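The dispatch center in Hudberg takes emergency calls for the town and for the valley road as far as Koskela. Its training supervisor, who has worked the console for 19 years, agreed to talk about one problem: several people witness the same accident and the first call still comes in late.

The pattern shows up in the call logs, she said. On one evening in October a cyclist went down at the Flasach crossing at the end of the workday. The first call was logged 7 minutes after the fall. Over the next two minutes the center received 10 more.

"People see other people standing there and assume the call has been made," she said. "Then one person takes out a phone and the rest follow. From our side it looks like silence and then a full queue."

The center does not treat the later calls as waste. Each one is opened, matched to the existing incident by location, and closed once the caller has been asked whether the injured person's condition has changed. The matching is done in Wernarex, the software the center has used since it moved out of the old fire station.

"The second caller often has the better address," she said. "The first one gives you a street. The second one is standing under the sign." 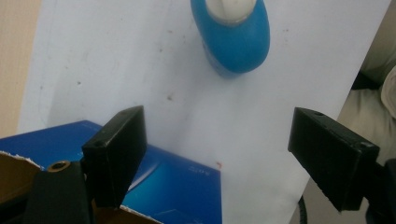

Training for new call takers runs 16 weeks, and part of it covers how to give instructions to a group. A caller is told to pick one person, point, and give that person a single task — fetch the defibrillator, stop the traffic, wait at the corner for the ambulance. Requests made to the whole group are usually repeated before anyone moves.

She would like the same instruction taught in schools, along with a shorter one: call even if you think the call has been made. The center has asked the district for classroom time and is waiting for an answer.

"A duplicate takes us under a minute to close," she said. "I would take the duplicate."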